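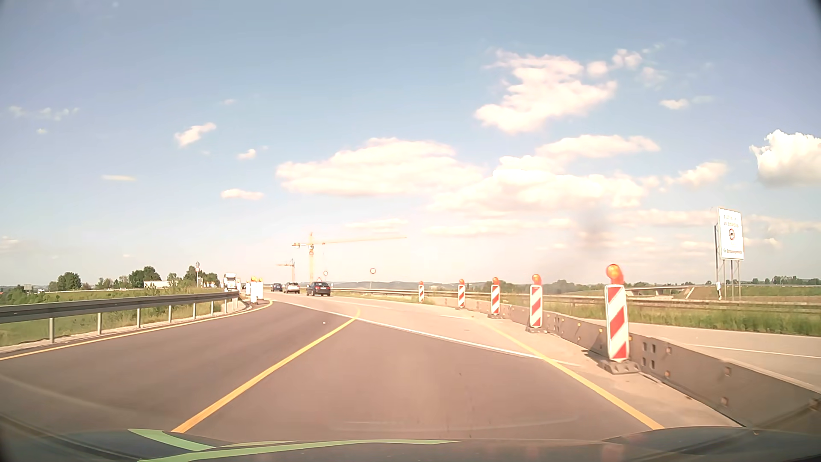
Yellow lines and white lines in a work zone, which ones count?

Posted in Driving and Road Rules, January 3, 2022

I drive through a long stretch of roadworks twice a week and I still get unsure about the lane markings. The old white lines were never taken off. On top of them are yellow ones that go a different way, and in one place a yellow line runs straight across a long white diagonal. If I followed the white I would end up near the barrier. If I followed the yellow I would cross a solid white line, which I was taught never to do.

Most people seem to follow the yellow, but last October the car in front of me hesitated and drifted between the two, and I had to brake hard. Is there an actual rule, or is everyone copying the car ahead? Also, my lane assist (Tavo, the add-on kind) keeps beeping there. Should I turn it off?

I learned to drive in the US, where yellow means something else, so that may be part of my problem.

Mirkska

Follow the yellow. In most of Europe yellow markings are temporary and they cancel the white ones for as long as the works last. That includes solid white lines. You can cross one if the yellow lane takes you over it, and you are not breaking any rule by doing so. A solid yellow line has the same force a solid white one would normally have, so don't cross that.

What helps me is to look farther ahead than usual. Close to the hood you only see a mess of lines, but if you look toward the bend you can tell which pair makes a lane. The beacons help too. Keep a bigger gap so the car in front doesn't hide the paint.

Once the yellow lines stop you go back to the white ones. Cranes or trucks near the road don't change anything by themselves. You can have a building site up ahead and perfectly normal markings.

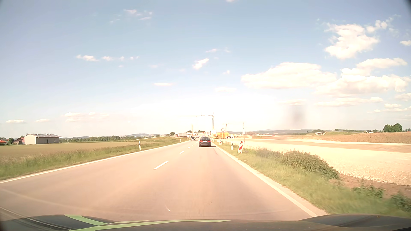

White markings only on the way toward the cranes.

In a stretch with white markings only, the ordinary rules apply, plus whatever the signs say. Watch for the speed limit. On my route it goes down to 50 and people miss it.

As for lane assist, I switch mine off before the first yellow line and back on afterward. Check your manual though, some systems read yellow and some don't.

Kindale17

yellow wins, always. i drive a van through these all winter and the only hard part is rain at night when everything shines the same color. then i just slow down and go by the posts

Győri

Agree with the above, with one addition. The left lane in a work zone often has a width limit, and it is on a small sign before the lanes narrow. Look up the width of your car with the mirrors included – the number in the brochure is often without them. Mine was 7 inches wider than I thought. If you are close to the limit, stay in the right lane.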